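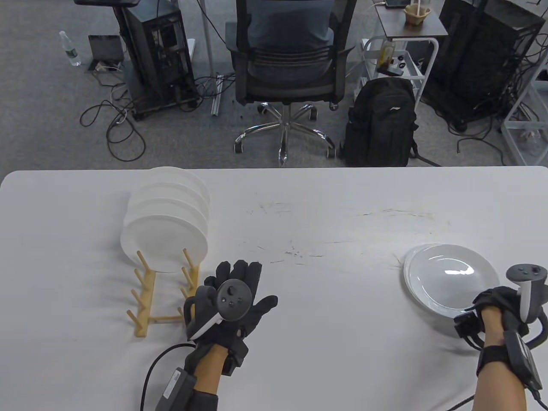

Step 4: Record the plate task

Okay, gloves on, controllers strapped to the backs of your hands, wrist units snug. Now the fun part! Plates into a dish rack is my favorite first task for the Odari hand-demo kit, because one plate makes you think about gripping, tilting and letting go all at once.

Set the rack to your left and lay a plate flat on your right. Then:

1. Hold both hands over the table, palms down, fingers spread, and stay still until Fumer (the recording app) shows both hands in green.

2. Start the episode. Curl your right fingers under the rim of the plate and lift the near edge first. Go slower than feels natural.

3. Bring the plate across and stand it up against the pegs. Use your left hand to steady it if you need to – the robot has two hands as well, so let it learn from both.

4. Let go completely, open your fingers, and bring both hands back to where you started. Stop the episode.

Check your cables between takes. They should have enough slack to follow you to the far side of the rack and back.

How many takes? My first decent Nurmont policy came from 1,371 episodes, and going up to 3,467 made it much better at plates lying at odd spots. Don't let that scare you off! I do sets of 18 and then shake out my hands. Move the plate a little every time, and keep the takes where you fumble and recover, they're really useful.

Step 5: Trim and replay

Open the set in Fumer and cut the still part at each end, leaving a short pause before the reach. Replay a few takes at half speed before you train.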